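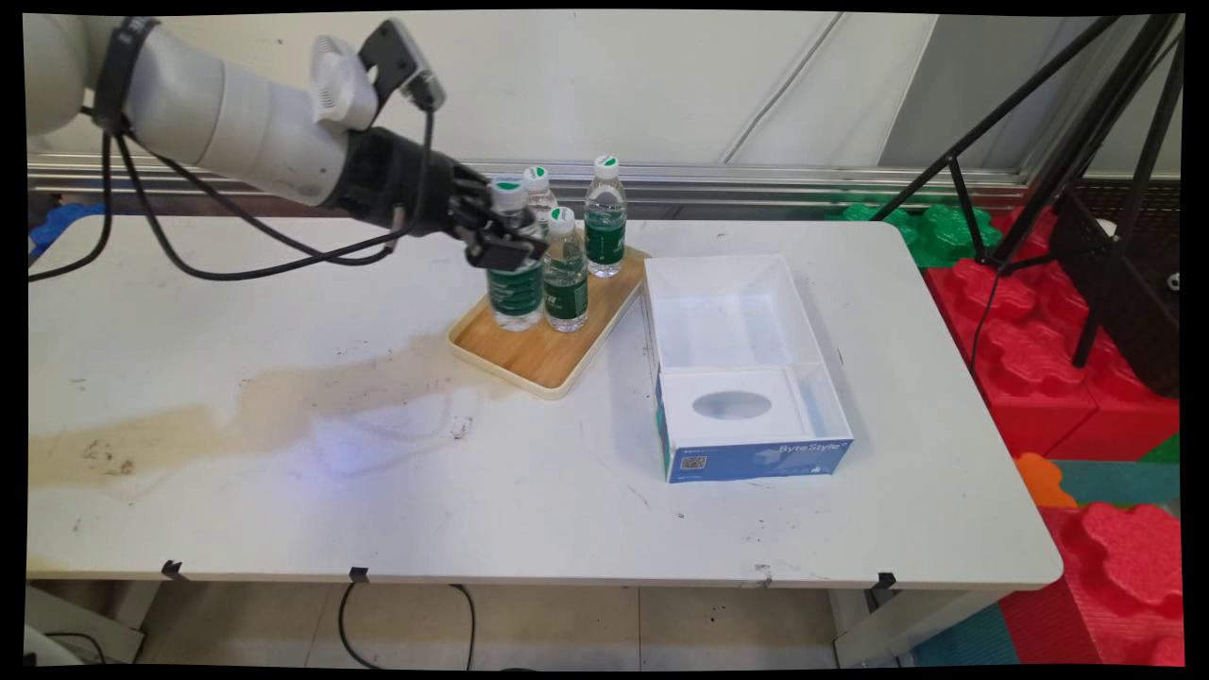 Puvau, the family-run catering supply house that has spent years persuading offices to buy better biscuits, today announces a product of breathtaking modesty: a tray. The Kunari Meeting Tray goes on sale across Canada in December, and it is meant to solve the problem of water bottles wandering around a boardroom table until someone's elbow finds one. Early sets have been going through their paces on a white table that has seen its share of spills, to judge by the big tan-brown stain running across one side of it. Four bottles with dark green labels fit on the light wood base with the rim raised around them, and the tray can be set down on the diagonal by those who find straight lines oppressive.

"We were asked whether the world needed another tray," said Chia-jung Lo, director of tableware at Puvau. "We looked at the world's trays. Many of them were flat, and that was the extent of the thinking. Ours has an edge. We are quite proud of the edge."

The Kunari came out of a long conversation with Vallejo, a meeting-room rental company with 80 rooms on its books and a cleaning budget it describes as character-building. Vallejo staff kept a log of mishaps for a full season. Coffee was the leading cause, as anyone who has met coffee would guess, but water was a close second, and the water was nearly always somebody's unattended bottle near a laptop. The company has ordered 400 trays and will put them out before the new year.

"People will put a bottle back where they found it if there is an obvious place to put it," said Wing-sze Kwok, operations manager at Vallejo. "If there isn't, they'll put it on the agenda. I have laminated the agenda. It hasn't helped."

The tray is wood, with rounded rims and no handles. Handles were considered over two prototypes and dropped after a colour-matching dispute that Puvau would prefer not to revisit. A sealed surface takes a damp cloth and a bit of dish soap. It should not go in the dishwasher, and the leaflet says so in both official languages, in fairly large type.

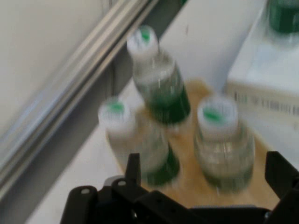 Designer Feng-yi Mok worked on the size of the base for most of the spring, and her main concern was the half-empty tray. A full set of bottles more or less holds itself up, she points out, while a partly cleared one is where the trouble starts. With three small bottles in a loose triangle on the tan base, white caps with green centres uppermost, there are gaps between them and one at the back can lean well off the vertical. Mok's answer was a footprint snug enough to discourage strays and open enough that a hand can get in among the necks. Her first version was so snug that the bottles had to be removed in a particular order, which testers described as a parlour game.

Destby, the regional distributor, will carry the Kunari in its spring hospitality catalogue as well as online. Trays are sold singly or in cartons of 80, the second option being aimed at hotels, conference centres and people who have had a very bad meeting. Bottles are not included. Puvau has received enough inquiries on this point to mention it here and on the lid of the carton.

"I've been in this trade a long while, and the launches I remember were all espresso machines," said Chun-yin Mak, buyer at Destby. "You get a demonstration, you get a little cup. With this one they put it on the table and we all looked at it. Then we ordered it."

Samples are available to trade customers on request, along with care instructions and a finish swatch. A larger version for wine bottles is under discussion at Puvau, where opinion is divided and the meetings are running long.

Media inquiries: Yi-chun Siu, communications, Puvau. Calls are answered until 4 p.m., and messages left after that will be returned the next morning, following coffee.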